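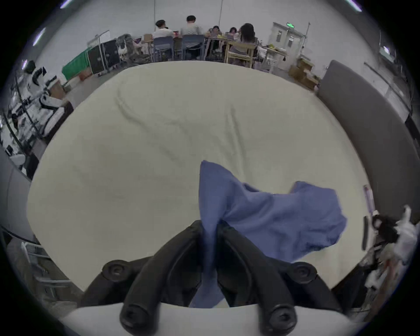 3 min read

Progress report: hand-held gripper comparison, second period
Project Ernmont, Work Package 2
Reporting through June

Summary

Work in this period covered the comparison of two finger designs on the hand-held gripper, using cloth as the test material. Data collection for the first comparison is complete. The camera trial is partly complete. Spending is within the approved budget, and one change to the schedule is requested at the end of this report.

Work done

The two designs under test are the curved flexible finger from Diltatau and the straight finger with a flat pad from Van Leeuwen. Both mount on the same hand-held body with the same linkage, so the fingers can be changed without disturbing the camera mount. The curved pair is the one shown at the top of this report, closed on a fold of blue cloth over the mattress.

We recorded 1371 grasp attempts with the two designs combined. Of these, 799 used the curved fingers. The split is uneven because the straight pads arrived from the supplier late in the period. Operators worked to a written protocol: drop the cloth on the mattress, pick it up by a fold, lift, hold, and release. The starting shape of the cloth was not controlled beyond the drop.

An attempt is logged as a success if the cloth stays in the fingers through the hold. Slips during the lift and slips during the hold are logged separately. Attempts where the operator repositioned the tool after first contact are kept in the set but flagged, and they will be left out of the main comparison.

Interim findings

Labeling is still in progress, and no success rates are reported here. Three observations from the operators are recorded for information.

The curved fingers close on a fold with less care in approach angle. When the tool is tilted, the tips still meet.

The straight pads hold thin cloth well once closed but tend to push a flat layer ahead of them on a soft surface. On a firm table this was seen less often. The mattress gives under the tips, and we think the approach depth in the protocol should be set separately for soft and firm surfaces.

With either design, a large fold can hide the contact point from the camera. This affects labeling more than grasping.

Camera trial

The wide lens keeps both fingers and most of the work surface in view, at the cost of strong distortion toward the sides. Straight edges come out bowed, and the calibration used last period did not correct them well enough near the border. A new calibration has been made and applied to the recordings from this period. A narrower lens was fitted for a short trial and lost sight of the fingertips at full opening. We do not plan to continue with it.

The room behind the work area is also visible in many recordings. Staff at Pimville have asked whether the background should be masked before the data are shared with partners. We have budgeted time for this but have not started.

Problems and delays

The late delivery of the straight pads cost around 2 weeks. One linkage bolt on the hand-held body worked loose during repeated use, which added play at the fingertips. The bolt was refitted with thread locker, and a check of all joints now takes place before each session. Recordings made between the last good check and the repair have been set aside for review.

Next period

Complete the straight-pad attempts so that the two sets are of equal size. Finish labeling and report success rates by finger design and surface. Transfer both designs to the arm-mounted version and repeat a reduced protocol there.

We request that the arm-mounted tests be moved back by two weeks to match the delay above. No additional funds are requested.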